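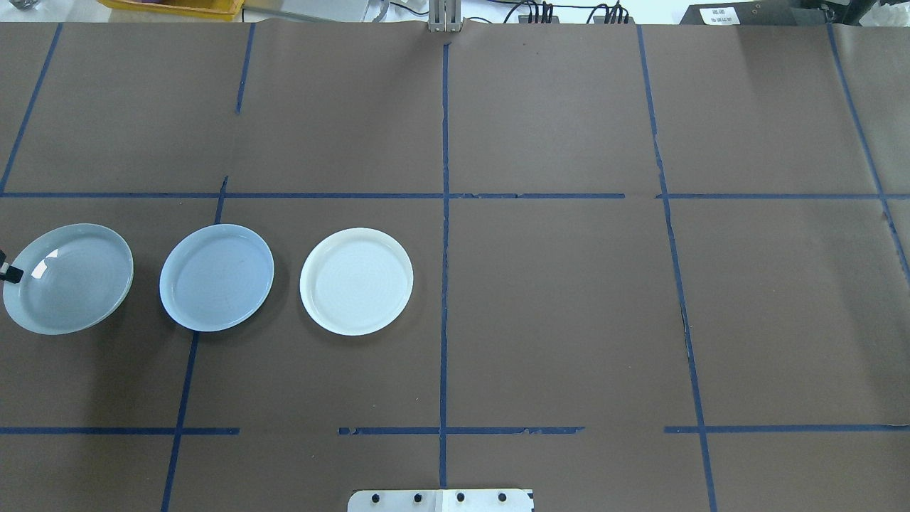
Three plates on the taped work surface, gripper at the left-hand plate.

To: Etireo data collection list
From: Etireo coordination office, Tuder
Date: Wednesday, June 5, 2019
Subject: Re: Plate set, start positions and episode counts

Dear colleagues,

Thank you to the Haner site for the questions sent to the list last week. As they affect every site that contributes to the plate set, the reply is given to the full list. The original message is quoted in parts, with our answers after each part.

> We have finished the first 267 demonstrations of the plate task and would
> like to confirm the target before we schedule more operator time. The
> project plan says 1000, but the notes from the Huenchumán site mention 600.
> Which number applies to us?

Both numbers are correct. The plan calls for 1000 accepted demonstrations across the whole project. Of these, 600 are assigned to Haner and the remainder to Huenchumán. The 267 you have recorded count toward your share, provided they pass the review described further down. Please do not record more than your share without writing to us first. An uneven balance between sites has caused difficulty in training before, and we would prefer to adjust the plan in advance.

> Our operators ask whether the plates must be placed at the center of a
> taped cell. On our table the tape is not very regular, and some of the
> lines have gaps. Should we strip the paper and lay the grid again?

No. The tape is there to help the operator spread the start positions over the table. It is not used for measurement, and the learning system is given no information about the cells. The photograph at the head of this message shows an acceptable start: the three plates are in a row in the left half, the right half is clear, and the grid is skewed with breaks in several lines. A plate may lie close to a line or at some distance from it.

What we do ask is that the row not be in the same place every time. Please move to a new start position after every 30 demonstrations at most, and write the change in the session log. Starts in the right half of the table are still few in the material received so far, and we would welcome more of them.

> Two of our plates are nearly the same color. Is this a problem? We could
> replace one of them with something darker.

Please keep the plates you have. The photograph includes two bluish plates and a cream-white one, and the leftmost is deeper and glossier than the one next to it. Differences of this kind are useful to the system, and so are close matches. Bright reflections on a glazed surface are also acceptable. Kindly do not dull the plates with spray or powder.

> Last point. In some recordings the gripper touches the rim, backs off and
> tries again before closing. We have been deleting these. Is that right?

We ask you to stop deleting them. A second attempt that ends in a clean grasp is a valid demonstration and should be marked "retry" in the log. The system has very few examples of recovery at present, and almost all of them come from one operator. Recordings should be rejected only in the following cases:

- a plate leaves the table or is damaged
- the operator stops before the task is complete
- a person's hand enters the work area after recording has begun
- one of the camera streams is missing or frozen

Rejected recordings should be moved to the "held" folder and kept until the end of the project. If the deleted retries can still be restored from your local backup, please send them with the next upload and they will be reviewed along with the rest.

Review is carried out at Tuder. Each site will receive a list of accepted and rejected episodes, with a short reason for every rejection. Sites may dispute a decision by replying to the coordination office directly - please do not use the full list for single episodes.

The written instructions for operators will be revised to include these answers. Until the new version is posted, this message should be treated as the current rule wherever the two differ.

With kind regards,

Etireo coordination office
Tuder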